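Módulo de Reglamento y Anotación
Unidad 3. La carrera limpia y la carrera sucia en el béisbol

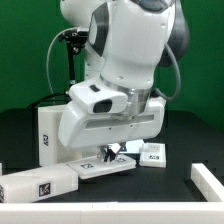
Texto: Zoriana Stelmakh | Revisión: Arvid Hellström | 6 de noviembre de 2025

Objeto de la unidad

La presente unidad expone los criterios con los que el anotador oficial determina si una carrera debe cargarse al lanzador como limpia o, por el contrario, se considera sucia. Se presupone que el alumnado domina las unidades anteriores, dedicadas a la hoja de anotación y al registro de hits y errores. La materia se evalúa en la prueba escrita de marzo.

Definición

Se denomina carrera limpia aquella de la que el lanzador es responsable. Para establecerla, el anotador reconstruye la entrada sin los errores defensivos ni los passed balls y concede al lanzador el beneficio de la duda respecto de las bases que habrían alcanzado los corredores con una defensa sin fallos. Las bases por bolas, los golpes al bateador, los lanzamientos descontrolados (wild pitches) y los balks se atribuyen al lanzador y no impiden que la carrera sea limpia.

Conviene insistir en la diferencia entre wild pitch y passed ball. El primero corresponde a un envío tan alto, tan bajo o tan desviado que el receptor no puede controlarlo con un esfuerzo ordinario. El segundo es un lanzamiento que el receptor debió haber controlado. Ninguno de los dos se anota como error, pero solo el segundo se excluye en la reconstrucción.

Procedimiento de reconstrucción

El anotador procede jugada por jugada, en el orden en que ocurrieron. Cuando un error prolonga la entrada más allá del momento en que se habría realizado el tercer out, todas las carreras posteriores son sucias para el lanzador que se encontraba en el montículo. La interferencia del receptor recibe un tratamiento propio - el bateador que llega a base por esta vía no puede anotar carrera limpia, si bien la jugada no se computa como un out perdido.

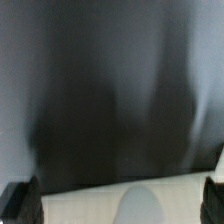

El relevista no se beneficia de los outs que la defensa dejó de hacer antes de su ingreso. Puede ocurrir, por tanto, que una misma carrera sea limpia para el relevista y sucia para el equipo. El anotador debe consignar ambas circunstancias en la hoja, en las columnas individual y colectiva respectivamente.

Caso práctico

Encuentro entre Mondham y Nornimow, parte alta de la cuarta entrada, sin outs. El primer bateador de Mondham recibe base por bolas. El segundo conecta un rodado al campocorto, cuyo tiro a primera se desvía; se anota error y los corredores quedan en primera y segunda. El tercero se poncha. El cuarto eleva al jardín central para el segundo out, sin avance. El quinto batea un jonrón y entran 3 carreras. El sexto se poncha.

Resolución. Sin el error, el rodado habría supuesto un out y el elevado al jardín central habría sido el tercero de la entrada. El jonrón se produce, en consecuencia, cuando la entrada debía haber terminado, y las 3 carreras son sucias.

Cálculo del promedio

El promedio de carreras limpias se obtiene multiplicando por nueve las carreras limpias permitidas y dividiendo el resultado entre las entradas lanzadas. Un lanzador de Hamel que haya trabajado 18 entradas con cinco carreras limpias presenta un promedio de 2,50. Los tercios de entrada se incluyen siempre en el divisor.

Trabajo del alumnado

Se entregará la reconstrucción completa del encuentro entre Hamel y Vasier, cuya hoja figura en el anexo. Cada decisión deberá justificarse por escrito - no se admitirán resultados sin razonamiento - y la extensión total no superará las 2000 palabras. Las consultas se atenderán en el despacho 201, previa solicitud a la profesora Stelmakh.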